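Home | Guides | Ruvum Tabletop Arm | Section 4 | Support

Ruvum Tabletop Arm: Set-up Guide
Section 4. Clearing and sorting a shared table
25th August, by Edit Fodor
Last updated: November, revision 8

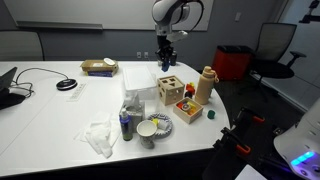 4.1 What the arm can and cannot do yet

Tidying a table after people have used it is the most common chore our customers ask for. The arm can do part of it. Read this section before you promise the whole job to anyone.

Suitable for unattended running:
- single toy blocks lying on a clear surface
- blocks in an open box, picked out one at a time
- lidded bins with straight sides, moved empty

Suitable with a person watching:
- paper cups, if empty
- tall bottles with the cap closed
- posting blocks into a shape-sorting cube

Not suitable at present:
- crumpled wipes and tissues
- cables of any kind
- plates with anything on them
- spray bottles

Soft items are the main gap. A wipe has no fixed shape, and the gripper often takes two or leaves one behind. In the Pristbridge trial the arm was given 820 pick attempts over mixed tables. It completed 600 of them without help. Most of the failures were wipes, tissues and see-through plastic.

4.2 Preparing the table

1. Clamp the base to the table edge. Tighten each clamp by hand, then check that the base does not rock.

2. Move conference speakers, screens and their cables out of the work area. If they have to stay on the table, mark them as a keep-out zone (see 4.4).

3. Take away used wipes and tissues by hand.

4. Empty all cups. The arm cannot tell a full cup from an empty one by sight.

5. Push chairs back from the side where the arm will be working.

6. Put the open box you want filled where the gripper can reach it from directly above. Do not place a tall bottle beside it.

Note: A tall bottle next to a low box is the layout that causes most knocks. The wrist comes in wide when it turns. If the bottle cannot be moved, set Approach to Vertical in the task menu.

4.3 Running the sorting task

1. Switch on and wait for the status light to stop flashing.

2. Choose Task, then Sort to Box.

3. Touch the box on the tablet view. Touch any loose block you want picked up first.

4. Press Start and keep one hand near the stop button for the first three picks.

5. If the arm pauses over an item for longer than 8 seconds, press Skip. It will go on to the next item and list the skipped one at the end.

Shape cube: choose Task, then Post Shapes. Expect this to be slow. Malsha Amarasinghe's test took 367 seconds to post a full set, and a child will beat that easily. Square pieces go in well. Triangular ones may need several tries.

CAUTION: Keep hands out of the box while the arm is moving. It does not stop for fingers it cannot see.

CAUTION: Do not hang bags or coats on the arm.

4.4 Keep-out zones

Draw a zone on the tablet around anything the arm must not touch. Leave a hand's width on every side. Zones are lost if the base is unclamped and moved, so draw them again each time.

White or clear items on a white table are hard for the arm to find. Put a dark mat under them or mark them as a zone.

Next: Section 5, Wiping down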